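Unhooking stemware from a wire rack: is 53 percent just my demos, or is it the method?

Asked by larasati_l, 12/04/2018

Hi all! I'm trying to copy the imitation setup from the Harnden write-up on our two-arm station (we call it Uten, long story) and I've got stuck on one task. The robot has to take plastic wine glasses off a spiral wire rack where they hang upside down by the foot. I recorded 200 demos, trained overnight, and ran it. 53 percent. The write-up gets 85 on mugs with the same number of demos!

What I see over and over is the fingertip getting to the foot of the glass just fine and then pushing on it instead of closing over it. It's worst with the yellow one. I'm using the wrist views from both arms, and this is the left arm's view with the right one at the rim:

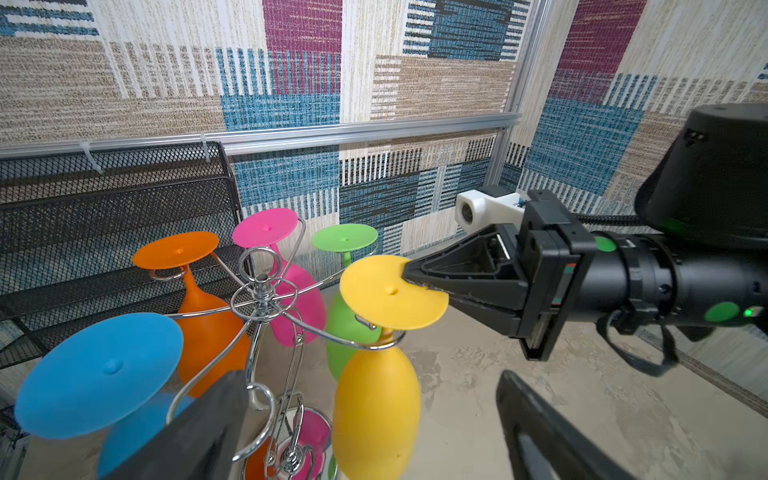 What I've already tried

Lower learning rate, longer training, cropping the wrist view tighter. The crop made it worse. I haven't collected more demos yet, my shoulders hurt just thinking about it. Should I go to 400, or is something else off?

Larasati Lumenta

2 answers

Answer from gripfiend (accepted)

I'd hold off on the 400. Mugs have a handle, and you can be a bit sloppy with a handle. A flat foot disc is thin, and if you come in at the wrong height you just shove it and the whole glass swings on its wire. Go back and watch your own demos at half speed. I bet you bump the disc in a bunch of them and then fix it, I know I did! The policy learns the bump too.

What worked for me on the Simanjuntak rack task was throwing out every demo with a bump in it and recording new ones where I stopped for a beat just before closing. I ended up with fewer demos than I started with and a better number. Also keep each color in a different spot from one demo to the next, otherwise it learns the spot.

Answer from denumton_user

more data. always more data. we went to 400 on Denumton and it went up, don't remember how much. also check your calibration

Comment from larasati_l: Watched forty of them so far and yep, I bump it in almost half. Ugh. Re-recording this weekend, will post the new number.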